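About Us

Welcome to Merkier, and thank you for stopping by. We're a small cooking school in Ikerside, and if you've ever stood in front of an open refrigerator at six in the evening wondering what on earth to make, you are very much our kind of person.

Come on in and have a look!

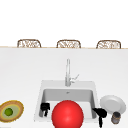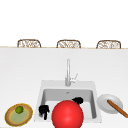
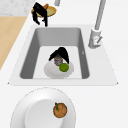

White counters and a white sink.

Merkier began with a soup class. It was a cold January, the room was borrowed, and five people signed up, two of whom had come mostly to get out of the weather. We made a plain onion soup and a loaf of bread to go with it, and then everybody stayed an hour longer than planned, talking and wiping out their bowls with the crusts. We went home that night thinking we might like to do it again, and so we did, the next week and the week after that, until there was a waiting list and we had to start looking for a place of our own.

These days we teach everyday home cooking, by which we mean the kind of food you'd make on a work night and be glad to sit down to. There are classes in soups and stews, bread, pies and pastry, beans and grains, and what to do with a whole chicken (quite a lot, as you'll find!). We don't do much in the way of fancy plating. We do spend a good deal of time on salt, and on how to hold a knife so your wrist doesn't get tired, and on tasting as you go, which is a habit most of us were never taught and have to pick up later in life.

Our longest-running course is called Junska. It meets for five weeks and it's meant for people who would call themselves complete beginners. You'll start with eggs and finish by making a full supper for the rest of the group, and please don't let that last part scare you off – by the fifth week, people are usually arguing over who gets to make dessert.

Then there's Sani, our Sunday lunch club, where grown-ups and children cook side by side. Children need to be at least five, and each one should come with an adult who doesn't mind a bit of flour. The menu follows the seasons as best we can manage, so expect peas and new potatoes in the spring, and more squash than you ever thought possible once the leaves turn. The first lunch of the summer season is on 8th May, and we'd love to see you there.

We keep a recipe binder as well, which has grown to 117 recipes, nearly all of them brought in by people who've taken a class with us. Some are typed and some are scribbled on the backs of envelopes, and one of the very best, for a buttermilk cake, gives no oven temperature at all. Anyone who comes to a class is welcome to copy out as many as they like, and to add one of their own.

A few practical things. Doors open 30 minutes before each class, and the coffee will be on, so come early if you'd like a chat. Aprons and ingredients are included in the price. Please wear closed shoes and bring a container with a good lid, as there are nearly always leftovers. If there's something you can't eat, let us know when you book and we'll plan around it – we're used to it, and it has led us to some very good dishes over the years.

You can book by phone or through the classes page, and if a class is full, do ask to be put on the list, as places open up more often than you'd think.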